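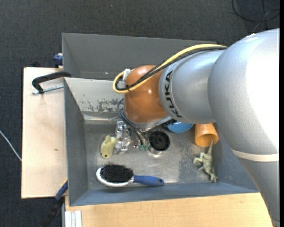

The bin-picking station at the Bremholm student robotics open day: a KUKA arm over the metal bin, with a hairbrush, an orange cup and a toy dinosaur among the things to be picked.

Bremholm Opens Its Robot Lab. The Students Impress, the Claims Less So.

The invitation promised "a robot that can tidy up after anyone." I have a garage, so I went. The Bremholm college robotics club held its open day on 16th August, and I drove 178 miles to see a summer project called Flinlow, which the handout describes as general-purpose picking from clutter.

General-purpose is a big word for one gray bin clamped to a table. To be fair, the students had not made it easy on themselves. A hairbrush with a blue handle is an awkward thing to grab, and so is a cup lying on its side. But it's still a handful of objects, all of them small enough to go in a tote bag. I asked whether visitors could throw in something of their own. The answer was "maybe later," and later was lunch.

The poster by the door gave the team's numbers. They logged 3,226 attempts between January and the end of the summer term, and 703 of those were failures. That works out to a success rate of a little over 78 percent, and I respect them for printing the failures at all. What the poster left out was how many attempts were made with objects the software had never been tuned on. A student told me that figure was "in the report." The report was not on the table, and it isn't on the club's page either, or wasn't when I looked last night.

I watched three picks. Two came off. On the other one the fingers closed on nothing and a student restarted the program from a laptop. She was the best part of the visit. She explained that the rim of a bowl and the flat back of a brush need different approaches, that shiny surfaces bother the depth reading, and that sloped bin walls limit where the wrist can go. All of it was clearer than the handout, and more modest.

The second room belonged to the Olteanu project, a line-following cart built by first-years. It followed its line. There was also a talk from Ornier, the firm that sponsors the club, which ran long and used the phrase "lights-out warehouse" more often than I cared for. Questions were taken in writing and mine wasn't read.

Is it worth going? For a teenager thinking about engineering, yes, and get there before the talk, while the students are free to chat. For anyone shopping for a machine to sort real junk, I would wait for the report. Parking is behind the gym, and the coffee ran out by eleven.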